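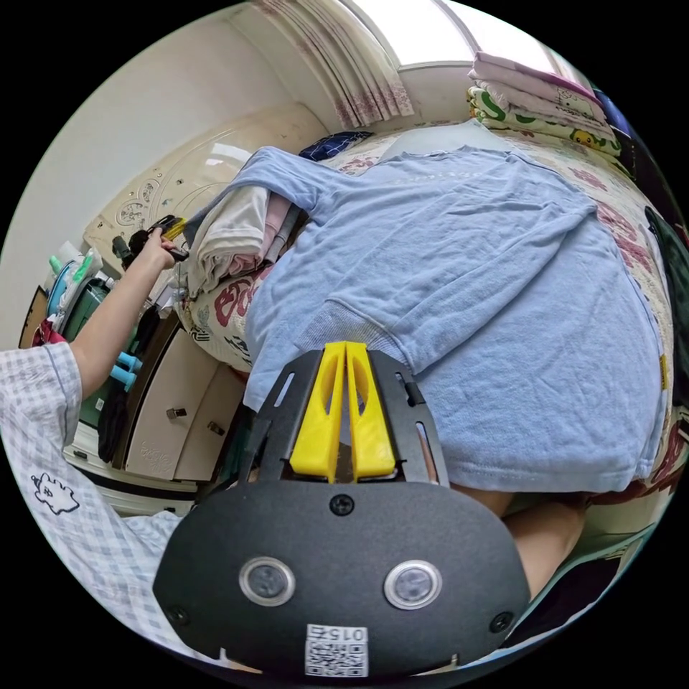

Folding on the bed, light blue sweatshirt first.

About Visell

Visell is a home laundry and tidying service run by Serena Fiore and Hui-mei Tsao. We come to your house, fold what is clean, and put it where you want it. We started with five households and now look after 109.

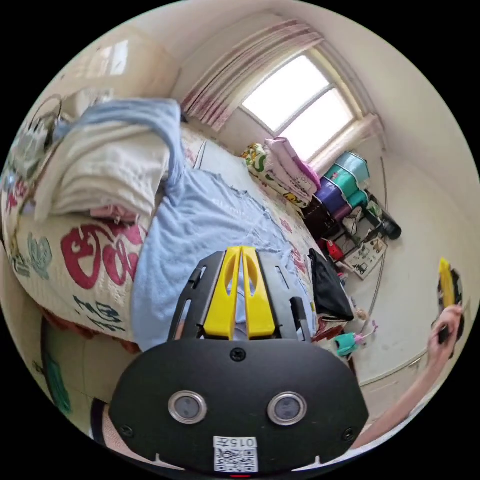 Bedrooms are most of our work. Few homes have a table big enough for folding, so we use the bed. Spare bedding stays at the far end, as with the folded blankets under the window, and drawers are left as the family arranged them — we ask before moving anything between them.

Tops are laid flat with the collar away from the folder. Sleeves come in across the body,

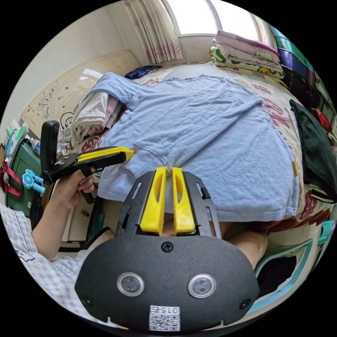 then the hem goes up to the collar. Children's clothes get the same fold, only smaller. Morena Gentile trains new staff in this over 30 hours of paid practice.

We do not iron, dry-clean or mend. 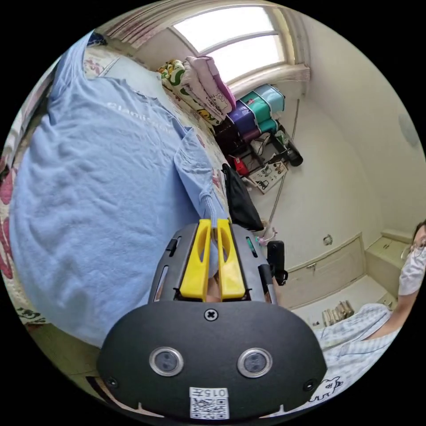 Visits are booked through Chin-lung Tang at the office. New households are taken on once a year, in August.

Page updated September 19, 2022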